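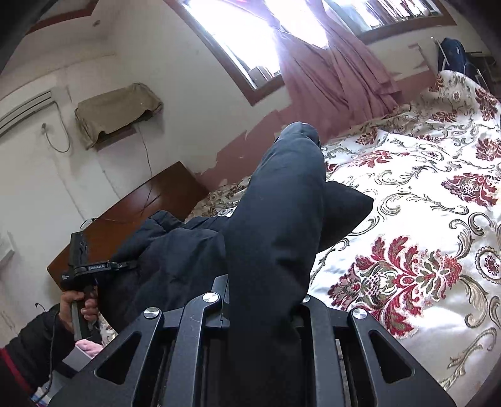
Lehrveranstaltung Lernende Handhabungssysteme
Skript, Abschnitt 4: Erhebung von Demonstrationen mit handgeführten Greifern
Stand: 12. März 2020

4.1 Gegenstand
Behandelt wird die Aufzeichnung menschlicher Vorführungen in Wohnräumen. Als Beispiel dient der Datensatz Olstead mit 272 Episoden zur Handhabung von Kleidungsstücken. Davon entfallen 177 auf gefütterte Jacken, die übrigen auf dünne Textilien.

4.2 Durchführung
Die vorführende Person arbeitet mit 2 Greifern. Eine Episode beginnt mit geöffneten Backen und endet nach dem Ablegen des Kleidungsstücks. Ärmel sind einzeln zu fassen. Nachgreifen ist zulässig und wird nicht herausgeschnitten. Möbel und Bettwäsche verbleiben in der vorgefundenen Anordnung.

4.3 Annotation
Jede Episode erhält eine Aufgabenbezeichnung, die Angabe des Raumtyps und eine Bewertung des Endzustands. Abgebrochene Versuche werden gesondert abgelegt und gehen nicht in das Training ein. Zur Aufteilung in Trainings- und Testdaten siehe Abschnitt 5; Episoden aus demselben Raum dürfen nicht auf beide Mengen verteilt werden.

4.4 Übungsaufgabe
Erstellen Sie ein Erhebungsprotokoll für das Falten einer Jacke auf weicher Unterlage. Begründen Sie die Wahl der Start- und Endbedingung. Die Abgabe erfolgt im April.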